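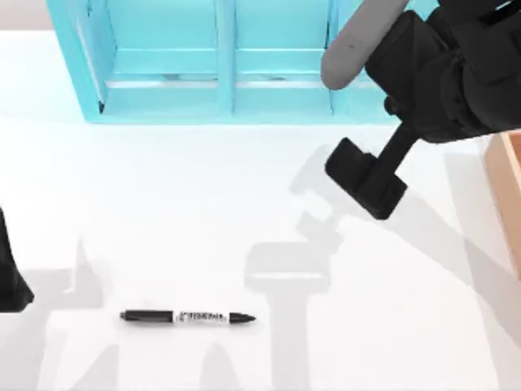 The marker task in Tadby's simulator, with the blue shelf at the back and the gripper still empty.

Riku Imai had his laptop open before I'd even sat down. He runs product at Tadby, which rents out simulated two-arm workcells by the month, and I'd been playing with a trial account since Tuesday, so I came with complaints!

My first one was the marker. Why a pen, of all things? "Pens roll, and they're thin," he said. "If your policy can pick one up and put it away, I'll believe you about the bigger stuff." Fair enough – mine couldn't. I ran 100 tries the first night and I'm not printing the score.

The starter plan comes with 3 scenes and 500 simulated hours, and you can swap in your own objects (I wanted my ugly coffee mug in there, and that took me 20 minutes). What bugged me more was the shadows, which kept throwing off my vision model. Imai laughed at that. "People ask us to turn them off. You can, there's a switch. I'd leave them on if you're ever going near a real table."

He's less breezy about contact physics. Grasps on thin objects still slip in ways he doesn't love, and a fix called Pollow is being tested with a customer, Ondon. "I told them March," he said. "Please don't write that down." He let me keep it in the end, and I've renewed for another month.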